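The Clatow Newsletter
Jan 9, 2020

From the workshop: wicks, the new arm and our working day

Many of you asked at the last open evening how the work is going since the arm came to the filling room. I promised to write something for the newsletter, and I am sorry that it took me so long. The weeks before the holidays are not good weeks for writing if you make candles.

For readers who don't know us so well: we are 26 people at Clatow, and 19 of us work in the filling room or in packing. The others are in the office, in the shop and on the road. Until May, all wicks were sorted by hand. They come to us from Sernier in bags, cut and waxed and with the metal tab already on. In the bag they turn around each other, and what you pour on the table is a knot. Somebody must pull them apart one by one and lay them in the same direction, so that the person at the jars can take them without looking. On a full day this job took two people the whole morning.

It is not heavy work, but it is hard on the fingers and on the neck. Those who did it for many years know this better than I do. We tried to change places every hour, but when an order was late we forgot to change, and the same two persons stayed at the table because they were the fastest.

The arm was built with the help of Dostance, who also wrote the program. It is small and most of its parts are printed, so when a part breaks we can print it again and do not wait for a delivery. The first task we gave to it is simple to say: take a wick from the pile, put it in the basket.

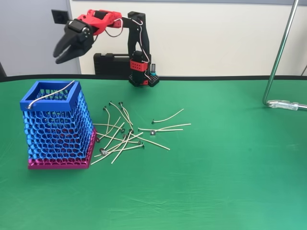

Written for the newsletter by the filling room, Clatow

The task is less simple to do. A wick is thin and light, and it bends. If the fingers close on the cotton, the wick often hangs down on both sides and pulls its neighbors with it. If they close near the tab, it goes better. We learned this from our own hands, of course, but we had never said it aloud, and so it was not in the first program. In the first weeks there were many afternoons when one of us stood next to the table and explained to Dostance how we hold a wick, and why we shake it a little. It was strange to be asked so exactly about a thing you do without thinking. Several colleagues told me they liked this part the most.

In our longest test the arm moved 179 wicks before a person had to help. There were also tests that we stopped after a few minutes. It is slower than a practiced hand, and I think it will stay slower for a good while. But it can work during lunch, and it can work while we are pouring, and at that time we have no hands free anyway.

What changed for us? The morning is different. Now one person prepares the wicks together with the arm, and the second person has moved to the test burns, where we were always behind. The person at the table spreads the new pile, looks for bent tabs and takes the bad wicks out. The arm does not see a bad wick. It will put it in the basket with the others, and for this reason the check before is more important than in the past.

Some things got worse, and I want to write them too. It is more quiet at the table. When two people sorted, they talked, and new colleagues learned a lot about the workshop by sitting there. We lost a part of this. From next month new colleagues will again sort by hand in their first 2 weeks, next to someone with experience. The proposal came from the packing side and all were in favor.

There was also worry about hours. The management has put in writing that no contract will be made shorter because of the arm. The paper hangs beside the time sheets, and if you have not read it, please do. Questions about it can go to the office or to me.

The next step is the Shearer line, our small square candles, where the wick is shorter and the tab is wider. We do not know yet if the same fingers will be good for it. Until we know, the Shearer wicks are sorted by hand, and gloves in all sizes are in the second drawer.

One request at the end: when the arm is moving, please do not reach over the cloth to take a wick from the pile. Press the stop button first and wait until it stands still.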